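Teaching an arm by hand when the arm isn't there
Final report, second-year robotics project, Fakaleck

What I set out to do

I wanted to show a robot arm how to pick up a round wooden post and put it down somewhere else, purely by driving it myself, and then see whether it could learn to do the same from my recordings. No written rules about where to go and when to squeeze, just me with a controller in my hand doing it over and over until there was enough to learn from. The arm lives in a simulator (ours is called Pliseo, it's the department's own and it has its moods), so nothing could get broken, which my supervisor thought was a very good feature and so, by the end, did I.

My plan at the beginning was far too big. I had three objects, two rooms and a drawer in it. By June I had one object and one room, and I was much happier.

The set-up

I worked on the machines in the Damer lab, which is the long room on the ground floor with the bad radiators. You get a desk, a screen with two windows on it and a hand controller that tracks where your hand is. One window shows the whole room from a fixed spot, the other shows the view from the arm's wrist, looking out past the gripper. Move your hand left and the gripper goes left. Tilt your wrist and it tilts. There's a trigger for the jaws and a thumb button I called the clutch, which lets you move your hand back to somewhere comfortable without dragging the arm along with it.

The clutch sounds like a small thing but I'd put it first on any list for the next person! My first afternoon I didn't know it existed. I finished up half standing, with my arm stretched out behind the screen, trying to get the gripper another few centimetres forward. The person at the next desk must have wondered.

Each time you press record, Pliseo saves both views, the position of the arm, the jaw opening and whatever you were doing with the controller. When you press stop it asks you to keep it or bin it. All of the kept ones together are my dataset, and I named it Talavera, for no better reason than that I needed a folder name and had a postcard from there on my desk.

Learning to drive

I was bad at this for longer than I expected. I play a lot of games and I thought that would carry me, and it did help with the buttons, but in a game the controls are made for you and here they're made for the arm. The arm has joints it doesn't like bending. If you come at the post from the wrong side the elbow swings out in a great slow arc and the gripper stops following you while it sorts itself out, and then it catches up all at once. I knocked the post over this way more often than I got hold of it in the first week.

What fixed it was going slower. I don't mean a bit slower, I mean so slow it felt silly. I'd line up well back from the post with the jaws open, stop, go forward, stop again, close. Once I'd settled into that rhythm I hardly knocked anything over.

I also swapped hands. I'm left-handed and had been using the controller in my right hand like everybody else on the course because that's the side the cable comes out. Moving the cable took a minute and I should have done it on day one.

Recording

The aim was 100 good demonstrations, and I got there, though it took 19 sessions spread over most of the term. I'd imagined doing it in a week. The trouble is that you get tired in a way that shows up in the recordings: the approach gets sloppy, you close the jaws early, you start cutting corners on the way to the box. I went back and watched a late-evening session the morning after and binned nearly all of it. After that I did short sittings with a proper break between, and tea.

One decision I went back and forth on was what to do about near misses. Say the jaws brush the post, it wobbles, I back off and go in again and get it. Is that a good demonstration? The first few times I binned them for being untidy. Then I read my own notes from the early training runs, where the arm would nudge the post, and then just carry on as if it had it, lifting nothing and solemnly delivering nothing to the box. It had never seen anyone recover from a mistake, so how would it know to? From then on I kept the wobbly ones as long as they finished properly, and I even did a few on purpose.

The longest demonstration came to 3166 time steps. I remember that one well, I got the elbow stuck and was too stubborn to stop. It's still in the set. Most of them are very much shorter, with the middle of the pack around 400, and looking back I think I should have left the long one out. It's mostly me waiting.

Training

I'll keep this part brief as the code is in the appendix and it's the usual thing: a network that takes both views and the arm's position and tries to guess what my hand did next. I didn't invent any of it. I changed how the views were resized and how far ahead it had to guess, and I ran it overnight in the Damer lab with a note on the keyboard asking people not to log me out (somebody did, twice).

The early versions drifted. They'd start off beautifully towards the post and then creep off to one side, and once they'd crept a little they were somewhere I had never been in any of my recordings, so they crept more. Starting my later demonstrations from odd places helped a lot with that. I'd put the gripper high up, or off to the side, or facing away, press record and then find my way back.

The final version gets hold of the post and carries it to the box more often than it doesn't when the post starts near the places I used. Move the post well away from those and it goes to pieces fairly quickly. I'd love to give a grander result than that, but I'm pleased with it. The first time it did the whole thing by itself I made a noise that turned heads.

Where the wrist view let me down

I'd assumed the wrist view would be the useful one and the room view would be a sort of spare. For driving, it was nearly the other way round until the last bit of the approach. Facing away from everything, the wrist view gives you the gripper and a lot of plain grey, and there is no telling from it whether you're high, low, near or far. Close in, it's lovely for lining up left and right, but it's poor at telling you how firmly you've got something.

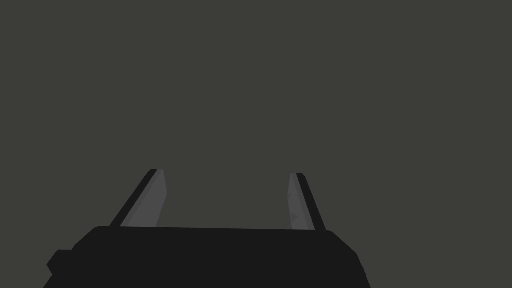
Jaws open, nothing between them.
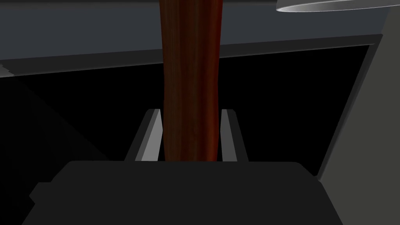 Talavera project report
By a second-year student, Fakaleck
Posted Aug 10, 2018

With the post standing between the fingers, as in the second one, I could not say from the wrist view alone whether I was holding it or about to. There's a thin dark gap each side and that's all you have to go on. I got into the habit of giving a tiny lift after squeezing and watching the room view to see if the post came too. The network picked that habit up! It does the same little test lift, which I never planned to teach it, and it then does nothing at all with the answer.

The other thing is how much of the wrist view is gripper. The dark body takes up the whole bottom of it, so anything lower than the fingers is hidden behind it. I tried cropping that strip off before training to save memory and the results got worse, and I haven't worked out why. My guess is that the crop took the bottoms of the fingers with it and the network was using those to judge the opening, but I ran out of time to check.

If I did it again

I'd record fewer demonstrations to begin with and train on them straight away. I did nearly half of mine before looking at a single result, and a good part of that half taught the arm things I later had to un-teach it. I'd ask for a number on the screen showing how hard the jaws are pressing, or a buzz in the controller when they touch something. I'd write down what I was trying to do in each session as well; my notes for the middle of the term say things like "better" and "bit odd again", and I have no idea now what was odd.

Anyone carrying this on can have the Talavera folder as it stands. It's on the shared drive under Damer, with the binned recordings kept in a separate folder next to it. The controller needs its cable taped at the plug end or it drops out mid-grasp.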